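Teaching two arms to hand over a padlock: a sceptic's how-to
Posted August 5, 2018 by Deirdre Hennessy

I have read a lot of pages that make teaching a robot by demonstration sound like teaching a toddler to clap. You move the arms, the robot watches, the robot learns. Most of those pages stop before the part where you try it on a Tuesday with the parts in slightly different places and it pushes your object off the table.

So take this as a tutorial from somebody who thinks the method is useful and oversold. The task is passing a safety padlock from one arm to the other. It is short, it is easy to judge, and it shows up nearly every bad habit an operator can have.

What you need

Two arms that share a work area, with grippers you can drive smoothly. A pair of leader arms, or some other remote control that gives you one hand per arm. A camera at each wrist and at least one fixed camera that sees both grippers. Recording software that saves the camera views and the joint positions against the same clock. We use a package called Skidex, and I have complaints about it further down, but any logger will do if its timestamps are good.

You also need a padlock, and a second person if you can get one. The second person watches and writes things down. It is a dull job and it matters more than which software you picked.

Step 1: Decide what counts as done

Write this before you touch the controls. Ours reads: "The receiving gripper has the padlock, the giving gripper is open and clear, and the padlock has not touched the table since pickup." One sentence. If two people can watch the same attempt and disagree about it, rewrite the sentence.

People skip this because it feels like paperwork. Then they end up with a folder of recordings in which half the attempts finish with both grippers still closed, and they wonder why the trained policy freezes in the middle.

Step 2: Set the meeting point

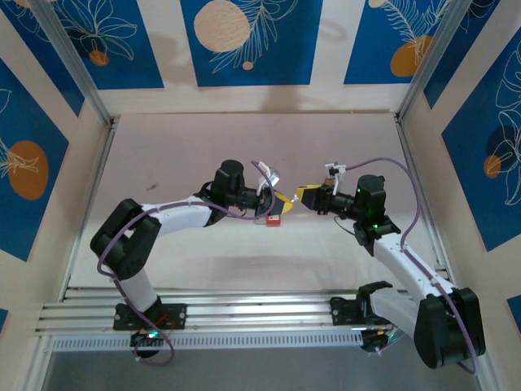 A handover goes wrong at the meeting point far more often than at the pickup, so choose that point on purpose. Put it where neither arm has to stretch and where the fixed camera can see between the fingers. With both arms on one rail, as ours are, the natural place is over the table between the two bases, with the tips of the grippers nearly touching. Keep the cables in mind too. The purple ones on our arms run from the camera mounts back past the elbows in big loops, and a loop that is fine at rest can snag when you fold the arm in. Move both arms by remote control through the full reach, slowly, with nothing in the grippers, before you record anything.

Now the part I am grumpy about. Many guides tell you to vary the meeting point from the start, "for robustness". I tried it that way in March and got a policy that met nowhere in particular. Start with one meeting point. Get that working. Then widen it by a little and record more. Mirjana Softić, who ran the controls for our second batch, thinks I am too cautious about this and widens it on the first day. Her results were no worse than mine, so I can't claim the argument is settled.

Step 3: Practice without recording

Do the task until you are bored. Your first attempts are full of hunting: in, back, a twist, in again. A person watching knows that you were unsure. The learning software does not, and will copy the hunting as if it were part of the job.

Two habits to build while you practice:

Move one arm at a time near the meeting point. Bring the giver in and stop. Then bring in the receiver.

Pause with both grippers closed, then open the giver. Keep the pause short and keep it the same length every time. A long pause teaches the robot to wait, and it may never work out when the waiting is over.
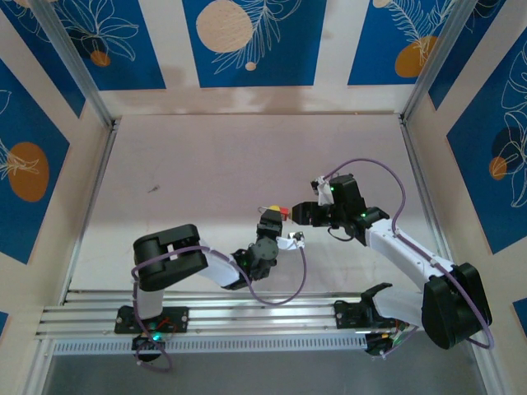

Can you learn this from a handful of demonstrations?
Only if you set the object down in the same spot each time and never change anything else. I have seen it done, and as a demo it looks great. Shift the start position by the width of a finger and it falls apart. For our task the results were poor until we had recorded several hundred attempts, and they were still climbing slowly when we stopped.

Step 4: Record

Our target was 1000 attempts. We kept 978 of them after review. That sounds like a tidy session and it was nothing of the kind: it took 13 sittings, and the last few attempts of each sitting were visibly worse than the first few. Tired operators drift. They take corners wider, they close the gripper harder, and they stop looking at the wrist view. If I were starting again I would use shorter sittings and swap operators more often.

For each attempt:

Place the padlock by hand, inside the start area you marked.
Send both arms to the home position.
Start the recording, and wait for the logger to confirm it.
Do the pickup, the approach, the handover and the release.
Back the giving arm away.
Stop the recording.
Mark it pass, fail or unsure, right then.

Use "unsure" freely. You can sort those out later with the video. What you can't do is remember on Friday why attempt forty looked odd.

Change which way up and which way round the padlock sits between attempts, and write down that you did. A padlock is a nasty object in this respect. The body is a plain block with good flat sides, and the shackle sticks out and changes where you can grip. The policy will find a favorite way to pick it up, and if your recordings only include one, the favorite is all it has.

Step 5: Check the wrist views by eye 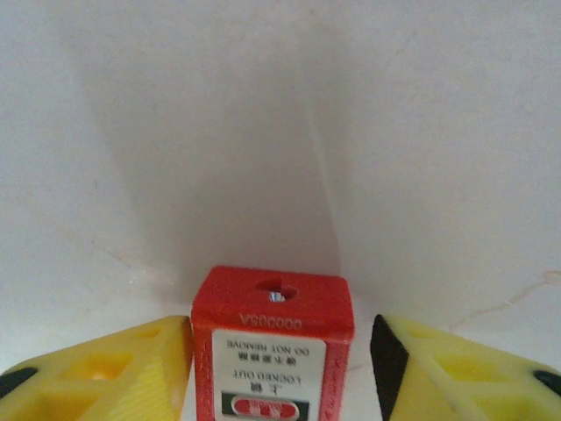

Go through a sample of the recordings from each sitting and look only at the wrist cameras. Ask whether a stranger could do the pickup using that view alone. If the fingers hide the object at the moment of closing, the robot is working blind there too, and more recordings of the same blind moment won't fix it. Tilt the camera mount or change the approach angle, then record again.

I mean it about doing this by eye. Adalberto Cordeiro wrote us a script that flagged blurry pictures, and it worked as advertised. It did not flag the afternoon when one camera had slipped on its mount and every picture was sharp and pointed slightly wrong. We lost that afternoon's work.

Printed labels are worth a thought as well. If your object has a label on one face only, the policy may be using it as a landmark without your knowing. Test with the label turned away. Ours got noticeably worse, and I would bet that plenty of published results would too if anyone turned the object over.

Step 6: Decide what to do with the mistakes

There are two schools on this. One says to throw out every failed attempt. The other says to keep the ones where the operator slipped and then recovered, so the robot sees how to get out of trouble.

I side with the second, with a condition. A recovery has to be clean and on purpose: the gripper opens, backs off, lines up again and closes. Thirty seconds of fumbling that happens to end well is still fumbling. Delete it. Label the kept recoveries so that you can train with and without them and compare.

Our comparison did favor keeping them, though by less than I had been told to expect by the people who sell the idea.

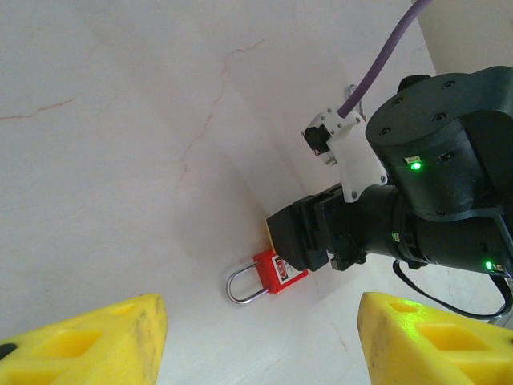
Drops are a separate case. If the padlock lands somewhere the arm can still reach, you can record a pickup from there, but save it as a new attempt with its own start. Joining it to the failed one teaches that dropping is a step.

Step 7: Test it like you don't believe it

Fix the test positions before you train, and don't record demonstrations at those exact positions. Run every test attempt to the end. Count the ones that stall as failures, even when it "was about to get it". Have a different person do the scoring from the one who ran the controls. Salma Benmoussa scored ours and was merciless, and the numbers dropped from what I had been quietly telling people.

Then change one thing and run the tests again. Lights dimmer. Padlock turned round. Padlock at the edge of the start area. Report all of it, the bad rows included.

Notes on Skidex

It saves 3114 lines of settings with every attempt, most of them the defaults, which makes it very hard to see what you changed. Keep your own short log. It also lets you start a recording when one camera has dropped out, and the only warning is a small gray icon. Check the file sizes after the first attempt of each sitting. One that is much smaller than usual is missing a view.

The pass/fail keys are next to each other. Move them apart in the key settings before you do anything else.

Is it worth doing?

For a handover like this one, I could have scripted the motion in a day if the padlock always started in the same place. It doesn't, which is the whole reason to bother with demonstrations. If your part comes out of a tray the same way every time, write the script and go home early. Lærke Damgaard has pointed out that I have now spent more time on this padlock than the script would have saved in a year - she is right about that, and the next round starts once the wrist mounts have been tightened.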